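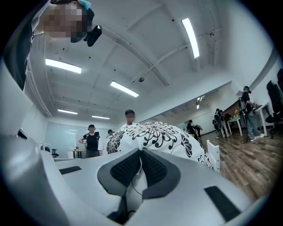

To: Ollusbridge Neighborhood Notices
From: Office of the Town Clerk, Ollusbridge
Date: Tuesday, April 16, 2013
Subject: Re: Sidewalk vending ordinance, second reading

The Clerk's office has received several replies to the notice sent to this list last week. The message quoted at the end raises the points most often mentioned, and the response that follows is sent to all subscribers.

The Town Council approved the sidewalk vending ordinance on first reading by a vote of 5 to 2. A first reading does not put an ordinance into effect. The second reading and final vote will take place at the regular June meeting, and the existing rules remain in force until then. Vendors who hold a current permit do not need to reapply at this time.

On the question of permit fees, the draft does not set an amount. It directs the Finance Department to propose a fee schedule, which the Council must adopt by separate resolution after a public hearing. The figures that have circulated in the Nurko Street area did not come from this office and should not be relied on.

On the question of location, the draft would allow vending on the north side of Nurko Street and in Inent Square, but would keep the present ban in front of the Stöckli Building and along the bus lane. A vendor would have to leave a clear walking path at all times and could not block a ramp, a hydrant or a doorway. The map attached to the agenda packet shows the permitted blocks. An earlier version of the map left out the east side of Inent Square by mistake, and a corrected copy has been placed in the packet.

On the question of enforcement, a first violation would bring a written warning. Later violations would be handled as civil matters under the Municipal Code. The draft contains no criminal penalty. A vendor who receives a citation could appeal to the hearing officer in writing.

Written comments become part of the public record if they reach the Clerk's office by noon on the day of the meeting. Comments should give the ordinance number, 2771, in the subject line. Messages posted only to this list are not forwarded to the Council and do not count as formal comment. Residents who wish to speak may sign up at the door of the Council chamber before the meeting is called to order. Requests for an interpreter should be made to this office in advance.

Office of the Town Clerk
Ollusbridge Town Hall

On the neighborhood list, a subscriber wrote:

> The notice says the vending ordinance "passed," but a council
> member's aide told our block association there is another vote.
> Which is correct? We would also like to know what the new permit
> will cost, whether Inent Square is in or out (the map and the
> text do not agree), and whether a person selling fruit from a
> cart could be arrested under this. Several of our members do not
> use e-mail and would like to comment in person.
>
> Please reply to the whole list if possible.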